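Filed under: Kitchen > Steamers & Rice Cookers > Reviews

Zerero Stainless Steamer Pot: Three Months of Buns

I put off buying a proper steamer for years. I had one of those fold-out petal baskets (you know, the kind that pinches your fingers and loses a petal every Christmas), and before that I just balanced a plate on an upside-down bowl in my biggest soup pot and hoped for the best. It sort of worked! But I make a lot of buns, and I was getting tired of fishing a scalding plate out of a deep pot with two forks.

So back in February I finally bought the Zerero, the round stainless one with the white plastic handles. I paid $60 for it, which felt like plenty for a pot with holes in it. I'd been going back and forth between this and the Gremgate bamboo set, and I'll get to that further down, because I own both now. I have no self-control.

What you get

A wide, round stainless pot, a perforated tray that sits inside, a lid, and a folded sheet of instructions in very small print. That's the whole box. It isn't heavy. My first thought when I lifted it out was that it felt a bit thin, and I still think so, but I've banged it around the sink plenty and there are no dents yet.

The tray drops in easily and sits level. I was expecting it to rattle and it does rattle, a little, once the water gets going. If you're in the next room it's a handy way to know things are boiling. If you're on the phone it's annoying.

The handles

I love these handles. They stick out far enough that I can grab them with thick oven mitts on, and they've stayed cool enough on my stove that I've sometimes skipped the mitts altogether. I have a small electric burner though, and everything sits right in the middle of it. My brother tried the pot on his gas stove with the flame up high and said the left handle got pretty warm on him, so keep the flame under the pot and don't let it lick up the sides.

The white does show stains. I got turmeric on one of them and it took three washes and some baking soda to fade, and if you know where to look there's still a yellow thumbprint.

How it steams

Really well. I tested it mostly on plain buns, the pale soft kind with nothing in them, because there's nowhere for a bad steamer to hide with those. Too much drip and you get soggy dimples on top. Not enough steam and they come out dense in the middle.

My routine is boring. Cold water up to an inch under the tray, buns on, lid on, heat to medium-high, then 20 minutes from the time I first see steam. Then I turn it off and leave the lid alone for three more minutes. That last rest matters a lot! If I yank the lid off right away mine shrink and wrinkle like old balloons.

Spacing is the other thing. The tray is nice and wide and it's so tempting to fill it up, but the dough needs room to grow. When I'm only making a couple for lunch I put one on the left and one on the right and let the middle stay open, and they come out with nice round sides instead of a torn patch where they got stuck together.

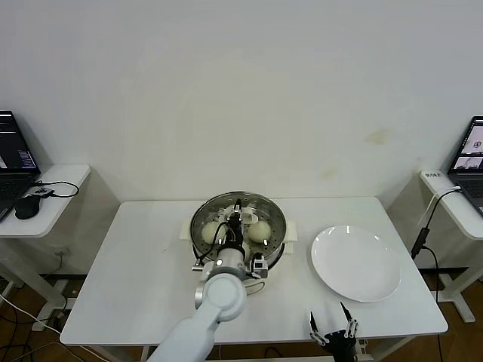
Sticking, and what to do about it

My one real complaint. The bare tray grabs dough like crazy. My first batch left their bottoms behind and I ended up scraping the little holes out with a toothpick while muttering at the sink. The instructions say to brush the tray with oil, and that helps some, but not enough for a soft dough.

Squares of parchment are what I use now. Cabbage leaves are great too and they smell wonderful, and you can eat them after with a bit of soy sauce. I tried a damp cloth once and wasn't a fan – the weave printed itself all over the bottom of the buns.

If you're only reheating cooked buns from the fridge, the bare tray is fine. They hardly stick at all. Have your plate right next to the pot before you lift the lid, and go in with tongs or a thin spatula.

Cleaning

The pot part is easy, soap and a sponge. The tray takes longer because of all those small holes. Soak it first. I leave mine in warm water while we eat and then go over both sides with a bottle brush. We have hard water here, so I get a chalky ring on the bottom of the pot every couple of weeks, and a splash of white vinegar in hot water gets rid of it.

Versus the Gremgate bamboo

Bamboo wins on drips, no question. The lid soaks up the moisture and the tops come out perfectly smooth. With the Zerero I tie a dish towel around the lid (knot it on TOP so the ends don't hang near the burner) and that gets me most of the way there.

But the bamboo needs its own pot underneath, it has to dry out completely or it gets funky, and mine already smells permanently of fish after one salmon dinner. The Zerero smells of nothing. On a regular weeknight I reach for the metal one every time.

I've also used the Awwad electric steamer at my mother-in-law's place. It's fine and the timer is lovely, but it takes up half her counter and the buns have to go in standing practically shoulder to shoulder.

Would I buy it again?

Yep. I wish the tray had some kind of coating or came with liners, and I'd happily pay a few dollars more for a thicker base. But it's a simple pot that makes good buns and it fits in the cupboard under my stove with the lid flipped upside down.

4 out of 5. I took off a point for the toothpick incident.

– Issa Boutros

Related reviews
Gremgate Two-Tier Bamboo Steamer
Awwad Countertop Electric Steamer
Cistov Silicone Tongs, Long and Short
Best Flour for Fluffy White Buns

Contact | Privacy | Copyright Issa Boutros | Back to top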